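Spent the morning at the Flalo open day in Prikavville and my head is still buzzing. Thread!

Flalo took over the old Oltham building last June and they've turned the ground floor into a set of practice rooms for robots. Kitchen, bedroom, laundry. You queue up, you get let in by the group, you stand behind the tape and try not to squeal. I squealed.

The laundry was my favourite by miles. I figured it would be a quick party trick, but they let us stay and watch the arm work at a front loader, reaching right into the drum — and I could have stayed all day.
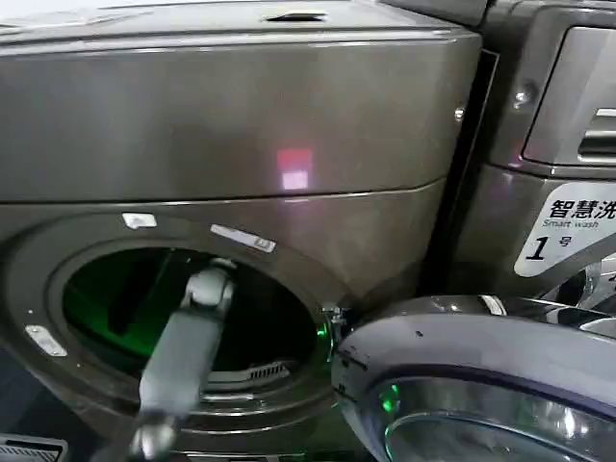 One of the engineers told us a washer is a rotten thing to reach into. The opening is round, the back is deep, and you've got a door hanging out to the side the whole time. I do this at home half asleep and never gave it a thought!

Somebody's kid asked if it folds. Not yet, apparently. Big groan from the parents.

Also learned that the practice log for the laundry room is up to 515 tries, and they talked about the bad ones just as happily as the good ones. Loved that. One sock spent 2 weeks lost behind a drum seal and now it's pinned to the wall by the kettle.

Went back through the line for a second look and missed the Karimi talk upstairs, so if anyone took notes, please send them my way. Next open day is in 3 months. I'll be there early, with a better snack and warmer socks.

Recent posts
Prikavville tram museum, the short version
My 4 favourite places to watch machines work
Did anyone else go to the Oltham farewell?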